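Hello again from the long room at Gurndale! It has been a full August, with the windows open most evenings and the smell of somebody's dill coming in from the gardens behind, and I promised several of you that I would finally put something up from our table-laying afternoons. So pull up a chair, this may ramble a bit.

For those who are new, we meet to practice the small business of getting food and drink from one place to another: laying a table, loading a tray, clearing it again afterward. Danuta Borkowska started the whole thing when she was getting ready for her niece's christening party and found that she had 21 guests, one tray and no plan whatsoever. We have been at it ever since, and I think we've all become rather fond of trays.

## Trays, bottles and a bit of yellow

The serving tray is the heart of it. Mieczysław Ziółkowski likes to set everything out on the bare table first and look at it for a good while before he puts a single thing on the tray, and he has slowly brought the rest of us around to his way (Wanda Głowacki held out the longest, and still loads hers straight from the cupboard when she thinks we're busy talking).
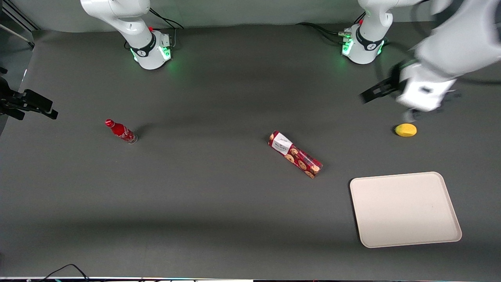 Bottles go on early, in his method, and toward the middle, so that you aren't carrying all the weight out on one side. A full one is a surprisingly lively passenger if you lay it on its side, and Berkay Çetinkaya has a lovely trick for that – a folded napkin tucked along the edge, which he says he learned from his aunt at the Barnimetti café when he was waiting tables there. He must have carried a good 400 coffees a week in those days, and he never once looks at his hands.

Then come the small round things, your lemons and eggs and little tomatoes, and those are where most of us come unstuck. Asmaa Shehata puts hers into a shallow bowl before they go anywhere near the tray. I have copied her at home and my kitchen floor is much the better for it!

## A few notes from the group

- The old Tomaszewski recipe for lemon syrup has been copied out again, as the last copy went home in someone's apron pocket. It makes 4 small jars, and it does want the full amount of sugar, whatever your conscience tells you.
- Wanda is still looking for a second tray with raised edges. If you have one at the back of a cupboard, please bring it along and let her have a look.
- The napkins that Danuta hemmed are in the drawer nearest the sink. They're for using, she says, so please do use them.

We'll carry on with clearing away next, including stacking, scraping and what to do with half-finished drinks, and Berkay has promised to show us how to carry three plates on one arm. I'd bring old plates for that one. Tea is at half past four as usual, and if you'd like a lift over from Esier, have a word with Mieczysław, who generally has room for two in the back as long as you don't mind sharing with the dog.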